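Chapter 12
Job Analysis and the Written Job Description

Terms introduced in this chapter: job, position, task, duty, task inventory, incumbent, critical incident, minimum qualification, essential function, linkage

12.1 Why the job comes first

Earlier chapters treated selection as a matter of measuring applicants. A measurement has to be compared with something, and in hiring that something is the job. If the job has been described badly, a well-built interview will rank applicants on the wrong qualities, and it will do so consistently. Most of the selection errors discussed in Chapter 9 can be traced to a description that was copied from an older one, or written from memory by a manager who last did the work some years earlier.

Job analysis is the collection of evidence about what a job consists of and what a person needs in order to do it. The job description is one of the documents that results. The two are often confused in practice. A department asked for a job analysis will frequently send back a description with no record of where its statements came from. Such a description may be accurate, but there is no way to tell.

A few terms need to be kept apart. A position is the set of work assigned to one person. A job is a group of positions similar enough to be filled, paid and evaluated in the same way. A task is a unit of work with a beginning, an end and a result. A duty is a group of related tasks. An incumbent is the person who currently holds a position.

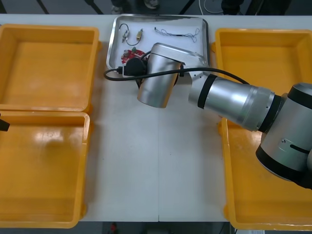

The distinction between job and position matters most when an organization has many people under one title. Hovholm, a distribution company whose records are used throughout this part of the book, had 12 positions titled "coordinator" at its Butatow site. Analysis showed that they made up four different jobs. Two of the four involved no supervision of any kind, yet all 12 postings had asked for supervisory experience. Applicants without it had been screened out before anyone read the rest of their files.

12.2 Sources of evidence

Evidence about a job can be taken from incumbents, from supervisors, from existing records and from direct observation. Each source has a known bias. Incumbents tend to overstate the difficulty of their work and to leave out tasks they do by habit. Supervisors describe the job as it is supposed to be done. Records such as shift logs and training manuals are cheap to obtain but go out of date without notice. Observation is accurate for physical and repetitive work and nearly useless for planning, review or negotiation, where little of the work can be seen.

The usual remedy is to combine at least two sources and to write down any disagreement between them. A disagreement should not be settled by averaging. If incumbents rate a task as daily and supervisors rate it as rare, the analyst returns to both groups and asks what each understood the task statement to mean. The wording of the statement is at fault more often than either group.

Task statements follow a fixed form: a verb, an object, and where needed a purpose or a standard. "Checks incoming invoices against purchase orders to identify differences in price" is a usable statement. "Responsible for invoices" is not, as it would fit a clerk, an auditor and a department head equally well. Words such as "assists," "handles" and "oversees" should be replaced wherever a more exact verb can be found. 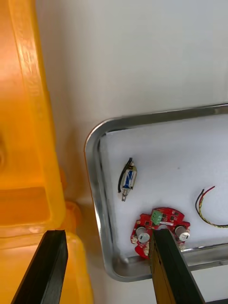

Figure 12.1. Yellow-orange plastic bin beside a white tabletop.

12.3 The task inventory

When a job has many incumbents, interviews become too slow and a written questionnaire is used. The questionnaire, or task inventory, lists every task statement the analyst has collected. Respondents mark the tasks they perform and rate each one, normally for frequency and for the consequence of error. Some inventories add a third rating for the point at which the task is learned — before hire, in training, or on the job. The third rating is worth the added length. A skill that every new employee is taught in the first week has no place among the minimum qualifications.

The Hovholm inventory closed on July 7, 2021. It had been sent to 2437 employees across all sites and job families, and 1810 returned it in usable form. Nonresponse was concentrated in the night shifts. The analysts therefore held short group interviews with night-shift employees before accepting the ratings for warehouse jobs, and six task statements were added as a result. A return rate that looks satisfactory for the whole organization can conceal a group that has hardly been heard from, and the rate should always be broken down by shift, site and length of service.

Software does not remove this problem. Hovholm used Briltell, a survey package that tabulates ratings and flags tasks with unusual spread. The package reports on the questionnaires it receives and is silent about the rest. Its default cutoff also drops any task performed by a small share of respondents, which can remove a task that is rare and serious, such as shutting down a line in an emergency. Cutoffs should be set by the analyst, in writing, before the results are viewed.

12.4 From tasks to qualifications

The step from tasks to qualifications is called linkage. For each qualification under consideration, the analyst names the tasks that cannot be performed without it. A qualification linked to no task is removed. One linked only to minor tasks may be kept as a preference but should not be used to reject an applicant.

Educational requirements deserve particular attention. A degree is often listed as shorthand for writing ability, or for persistence, or for nothing anyone can now recall. If writing ability is what the tasks call for, it can be stated and tested directly, by the work-sample methods covered in Chapter 10.
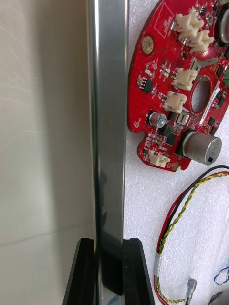 One supervisor at Ghiță, a smaller firm that adopted the same procedure the following December, objected that linkage took longer than filling the vacancy, and that "by the time we agree on what the job is, the good applicants have gone somewhere else." The objection has some force when it concerns a single opening. Job analysis is costly at the start and cheap to maintain, so it is best carried out before a vacancy occurs and reviewed whenever equipment, reporting lines or staffing levels change.

12.5 Form of the written description

A description normally carries the job title, the reporting relationship, a summary of two or three sentences, the duties in order of importance, the essential functions, the minimum qualifications and the working conditions. The whole should run to no more than 1000 words. Each duty is given with an estimate of the share of working time it takes, and the date and sources of the analysis are recorded at the foot.

Section 12.6 takes one of the four Hovholm coordinator jobs and follows it from raw task statements to a finished description.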